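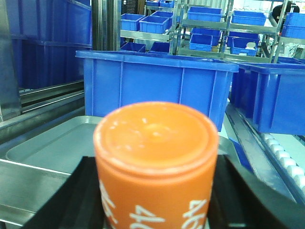

When does the Skeltby farmers market open this year?
Saturday morning at the Cordero Street lot, gates at 8, same spot as last season.

2024-05-09 — Quick update for shoppers and vendors. The market is back with 100 stalls signed up, and 14 of them are new. Mostly produce and plants, some bread, one knife sharpener. Honey is back too after skipping last year.

Parking is the big change. The lower lot is closed while the drain work gets finished, so use the Grutimley school lot and walk down the hill. 221 spaces there, free until 2. Do not park along the creek road, they will tow. The number 14 bus stops at the corner and runs all morning.

Vendors: set up starts at 6, cars out of the lot by 7:30. Stall fee stays the same as last May. Bring your own weights for your tent — it got windy up there last spring and two tents ended up in the fence. Power hookups only on the north side, and those are allready full.

Dogs OK on a short leash. Restrooms are in the Feltell building, side door, not the front.

The seed swap table is on again, next to the info booth. Last year 333 packets changed hands. Label yours with the plant name and year please, no mystery envelopes. Tomato starts go fast so come early for thsoe.

Rain plan: market runs in light rain. Thunder closes it. Check the sign at the lot entrance, or call the market line after 6 that morning.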